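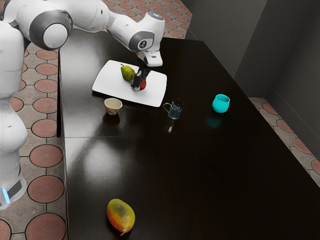 Will I still have a job when the arm is running? It was the first thing asked at the Setstead kitchen meeting, before the slides were even up, and it has been asked at every meeting since. So it goes first.

Arms and the tray line: questions from staff

Last updated Tuesday, September 6, 2022

Will I still have a job?
Yes. Nobody's hours are being cut because of the arm, and that is written into the site agreement for Setstead and Paseck. What will change is how you spend the shift. At the moment two people per line stand and place fruit on trays for most of the morning. We want those people on hot prep, on special diets and up on the floors with the guests, where we have been short for ages.

What does the arm do, exactly?
It picks up single items and sets them down: fruit on a tray, a cup next to it. One thing at a time, with a two-fingered gripper. It doesn't cut, pour, wrap or carry trays anywhere. If you have ever done 300 breakfast trays before seven in the morning, you know which part of the job we were happy to hand over!

Why are we practicing in simulation?
Because you can make a mess and it costs nothing. Every move is tried on the computer first, with fruit of different shapes and cups of different heights, before the real arm goes near a line. Lekora, who supply the software, set up the training room at Aubert so that anyone on staff can sit down and try it. Please do. People come out grinning - it's a lot of fun to move a pear across a table and see how much thinking goes into something your hands do without asking you.

Is fruit really that hard?
Harder than boxes, yes. A mango rolls, a pear leans, a tomato bruises if you squeeze it. This is where the kitchen crew has been brilliant. The rule about picking up soft fruit last came from the early shift, and so did the idea of leaving a wider gap between cups. Both are now in the standard routine.

How fast is it?
Slower than you, for now. A good pair at Setstead can do some 600 placements an hour, and the arm is not close. But it keeps the same pace at the end of the shift as at the start, and it doesn't go home with a sore shoulder.

Who is in charge of it during a shift?
Whoever is line lead that day. You can pause it at any time, for any reason, and you don't have to write anything up unless something was damaged or somebody was hurt. Pausing it because it was getting on your nerves is fine.

Do I need to know how to program?
No. The training is 6 hours, spread over two paid mornings, and most of it is practice. You'll learn to start and stop a routine, swap one tray layout for another, and clear a dropped item safely. If you get hooked and want to build layouts yourself, there is a longer course and a pay step that goes with it.

Does it record us?
The cameras on the line point at the trays. Footage is used to sort out missed pickups and is deleted after 20 days. It can't be used to measure anybody's speed or breaks, and your shop steward has the full policy.

What if I don't want to work next to it?
Tell your line lead. One line at each site stays manual through the trial, and you can ask to be put on it.

When does it start?
Setstead goes first, in November, on the breakfast line only. Paseck follows once the Setstead crew say they're happy with it. Sign-up sheets for the Aubert training room are by the time clock, and the early slots are filling up.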